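Speaker notes: Writing a handover that other people can use
Talk by Shuk-fan Cheng
25th May, after lunch, 25 minutes and then questions

Before start: water, clock where I can see it, phone on silent. Do not read the slides aloud. Speak slower than feels natural.

Slide 1. Title

Good afternoon everybody. My name is Shuk-fan and I work in the operations office of Elotine. I have been there for eight years, and in this time I changed desk four times. Each time I left a handover for the next person, and each time I received one. So I have been on both sides, and I want to speak about both.

Say that English is my third language, so if a word is strange please stop me. (Smile here. Last time I forgot and it sounded like a complaint.)

Slide 2. The Barbosa account

Tell the story, maximum 3 minutes.

When I took over the Barbosa account, I received a document of 400 lines. It was in a spreadsheet. The colleague before me was very hard-working and she had written down everything she knew. There were telephone numbers, passwords that were already expired, the birthday of the warehouse manager, and a long history of one disagreement about pallets.

In my first week the customer rang and asked when they would receive the monthly statement. I searched in the document for half an hour. The answer was in line 300, in a cell with the title "Other". I had to ring back the next day and say sorry.

Pause. Ask: who has had a document like this? Wait for hands. If there are few hands, continue, do not wait too long.

I was angry with her for a month. Then in August I moved to another desk and wrote my own handover, and when I read it again I saw that mine had the same fault. It was shorter but it was also written for me. All the abbreviations were mine. I had even written "do this as usual".

Slide 3. Who is reading?

The reader of a handover is usually a person in the first days of a new job. This person is tired, has to learn many names, and is a little afraid to ask. Very often the reader opens the document when a customer is already waiting on the telephone.

So before you write, try to remember your own first week. What did you need on Monday morning? I needed to know where to find the shared folder, who signs the invoices, and what must be finished before Friday. I did not need the history of the pallets.

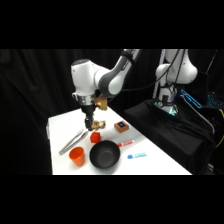 Slide 4. Start with the calendar

My advice is to begin with dates. Put on the first page what happens every day, every week, every month and once a year. The yearly tasks are the most dangerous. At Elotine we have a customs form which goes out one time in a year, and two different people have missed it, and I am one of them.

For each task write the date, the person who waits for it, and where the last one is saved. The last one is important. If I can open the report from the previous month, I can understand more in five minutes than from two pages of explanation.

Show the calendar page for the Momex contract. Point at the column "who waits for it". Explain that in the old version this column said "finance", and now it has the name of the desk and the extension. Do not go through all the rows!

Slide 5. Verbs

Small language part. I enjoy this part, so be careful with the time.

Read the first sentence: "The stock list should be checked before dispatch."

Ask: who checks it? We do not know. Checked against what? We do not know this either.

Read the second sentence: "Before you release the lorry, compare the stock list with the order and write your initials on both."

The second sentence is longer and I prefer it. In my own language we can leave out the person very easily, and I noticed that I do the same in English when I am not sure of the procedure. When I write "should be checked", it is often because I don't know who does it. Then I stop and go to ask.

Slide 6. The things which are open

Every job has some matters which are not finished on the last day. Please put them on a separate page with today's situation and the next step. Write also what you have promised to people, including by telephone. A promise on the telephone is in no system.

Example from Grokik: the supplier had agreed with my colleague to send the corrected invoices after the stocktaking. It was a friendly talk, without any email. After he left, our accounts office sent them a reminder with quite strong words, and they were offended. It took several calls to repair this. One line in the handover would have been enough.

If time is short, leave out the Grokik story and go directly to slide 7.

Slide 7. Test it on someone

Give your draft to a colleague from another team. Choose one task and ask them to do it with only the document. Sit next to them and keep quiet. This is difficult. I wanted to say "no, the other tab" many times and I had to put my hand over my mouth.

Each time they stop or ask, make a mark in the margin. Afterwards correct these places and leave the rest. Do not make the whole document more beautiful, you will not have the time in your last week.

Somebody will probably ask what to do if the manager gives no time for this. My answer: start the document in the first month of the job. When you learn something with difficulty, write it down on the same day, in the words that helped you. After one year the handover is nearly ready, and in the meantime your colleagues can use it when you are on holiday.

Slide 8. What to leave out

Opinions about customers. I know that it is tempting. If a customer is slow to pay, write the dates of the last payments, and the reader will understand. Remember also that the document stays in the folder for years and you cannot know who opens it.

Passwords. Write only where they are kept and who gives the access.

Old problems which are solved. If you cannot delete them, put them at the very end under "History". I still have the pallets there.

Slide 9. The template

The template is two pages: calendar, people, open matters, and where things are saved. Paper copies are on the table next to the door. You may change it as you like, and if you make it better please send it to me, my address is at the bottom of the second page.

Thank Barbosa team for allowing me to tell the story. Thank the organisers.

Questions. Repeat each question aloud for the people at the back. If there is no question, ask them what is the worst handover they received, this always works.

Collect the clicker and return it to reception before leaving.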